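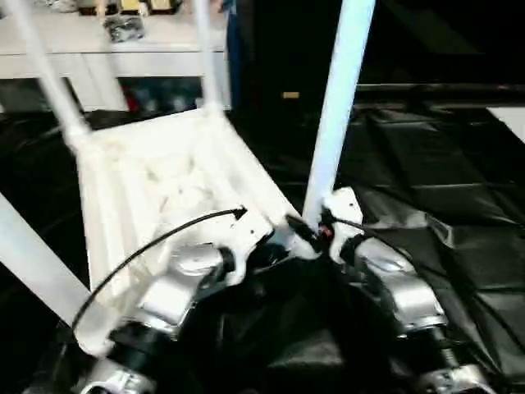
White plastic frame and struts, with the silver shoulder joints at the bottom

Reviews > Furniture > Desks > Bistby sit-stand desk

Bistby hand-crank sit-stand desk by Runwood: review

I bought the Bistby in August to replace a fixed desk I'd used for 11 years. It has a solid ash top, black steel legs and a fold-out crank on the right-hand side. There's no motor and no power lead, which was the main reason I picked it. The power point in my study is behind a bookcase and I didn't want another extension cord running along the skirting board.

Runwood sells the Bistby in two widths. Mine is the wider one. The other desk on my list was the Aguiar from Broka, an electric model with memory buttons, and a friend let me use hers for a couple of afternoons before I made up my mind.

Delivery and assembly

The desk came in two cartons. The top was well wrapped, with thick cardboard corners. The legs were not, and one foot had a scratch down to bare metal. Runwood posted a replacement foot without an argument, but it took three weeks to turn up and I had to pull the leg apart again to fit it.

You'll want a second person to turn the desk over once the legs are on. Everything before that I did alone on the lounge room carpet. The instructions are drawings only and mostly clear, apart from step 11, where the crossbar is shown from underneath and it is easy to fit it back to front. I did. If the row of small holes is facing your knees, it's on the wrong way.

The Allen key in the box is soft and rounded off on the last few bolts. Use your own. The top comes pre-drilled for the legs but not for the cable tray, so you'll need a drill and a 2 mm bit for pilot holes. There is nothing about this in the instructions or on the product page.

Using the crank

It takes 30 turns of the handle to get from where I sit to where I stand. With a monitor, a laptop and the usual pile of paper on top it's light work going down and a bit of effort going up. I wouldn't recommend it to anyone with a crook shoulder or wrist. The handle folds under the top when you're done and stays put.

The noise is a low ticking, quieter than the motor in the Aguiar. I've cranked it during phone calls and not been asked about it.

I stand less often than I expected to. With the Aguiar I pressed the button every hour or so. With the Bistby I raise it after lunch, leave it up until mid-afternoon, then wind it back down. If you like to change position all day, get an electric one.

Stability

At sitting height the desk is very steady. At full standing height there is some side-to-side sway when I type, enough to make the monitor move a little. Front to back it's fine. Retightening the crossbar bolts after the first month helped. The feet have screw-in levellers and my floor is an old timber one that slopes towards the window, so those got a fair workout.

The top

Ash is a pale timber and this one is oiled, not lacquered. It feels good under the forearms and it marks. I have a tea ring near the left corner that came mostly out with fine sandpaper and a dab of oil, and a biro line that didn't. Runwood says to oil it twice a year. The front edge is rounded over, the back edge is left square, and there is no cable hole. I run everything over the back, where the tray catches it.

One board has a small filled knot. I don't mind it, but if you're fussy about that sort of thing, have a look at one in the showroom first.

Price

I paid just under $1000 with delivery. The Aguiar in the same width was dearer, though it has a laminate top that would have shrugged off the tea. Broka also gives a longer warranty on its frame than Runwood does.

Good points: real timber top, no power needed, quiet, handle tucks away, parts service that does answer emails.

Bad points: sways a bit when fully raised, poor Allen key, undrilled cable tray, oiled finish stains easily, slow replacement parts.

I'd buy it again for this room. For a shared desk, where two people of different heights swap over during the day, I'd pay the extra for the Aguiar and find somewhere to plug it in.

Contact us | Copyright, all rights reserved | Back to top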